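I've gone right off planners that think for ages before they move. At Terketti we had one that took 10 seconds to work out a perfect path, and by then the world had moved on — a hose had rolled, a cord had shifted, and the plan was rubbish.

Mariann Boros swapped it for something much dumber that replans 3 times a second, and I sulked for a week. Then I read the logs. 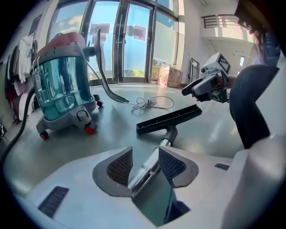 Out of 81 tries the old planner finished 59, and most of the failures were stale plans, plain and simple. So give me quick and scruffy any day! Csenge Pap still disagrees, and she's welcome to write her own column.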